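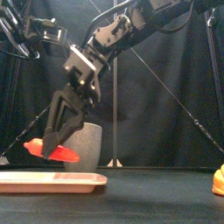
When does the Sternarton seed library open?
The doors open in December at the old ticket office on the pier, and borrowing is free for anyone living in Sternarton or Drovden.

What a response this has had! Sheena Geddes put out a call for spare seed in the spring and hoped for 300 packets. She now has more than 3000, sorted into old library drawers and labelled by hand (Fergus McIver did most of the beans). There are 33 kinds of tomato alone, plus kale that has been grown in Drovden gardens for generations.

Members take what they need and bring some seed back after harvest. "My mother's peppers are in there, and I can't wait to see them growing up and down this coast," said Amra Omerović, who will run the first seed-saving class at 2pm on opening day. Tea and soup afterwards, and do bring your own envelopes!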